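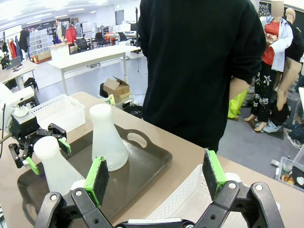

## How does a town council pick a new mayor pro tem mid-term?

**Châu Hứa**

Hi neighbors! I've lived in Lesinora for 11 years and I'm embarrassed to say I only started watching the council meetings in June. Our mayor pro tem is moving away, and I can't tell whether the rest of us get to vote on a replacement or whether the council just picks one. The clerk's office closes before I get off work, so I thought I'd try here first.
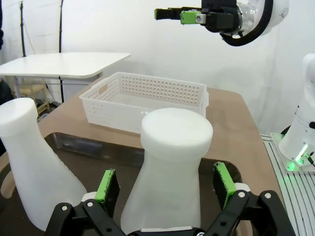

*White bottle with a wide, rounded top*

**Bartosz Kubiak**

council picks. it was like that in Grivora too

**Ruairí Scanlon**

Welcome to the meetings, Châu, it's always nice to hear about a new face in the seats! Bartosz is right as far as the title goes, but there are two things going on and it's easy to mix them up (I did, for years).

The title of mayor pro tem is usually handed out by the council members among themselves, by a simple majority, at an open meeting.

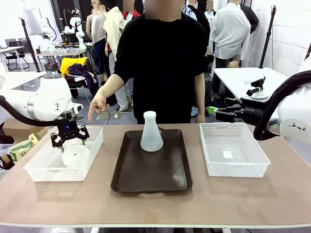
The seat is another matter. If your pro tem is leaving town, then that chair is empty too, and your charter will say whether the council appoints someone or has to call a special election. Ours was settled by an appointment that lasted until the next regular election, and I remember the race after that being won by 98 votes, 431 ballots in all, so do show up if you get the chance!

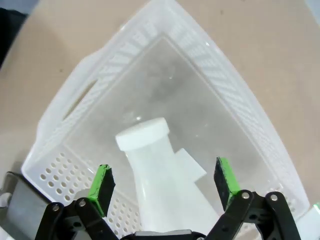

Look in the charter under "vacancies" and see how many days the council has to act. If you can't find it online, email the clerk and ask for that section, and ask when applications close while you're at it, in case you'd like to put your own name in.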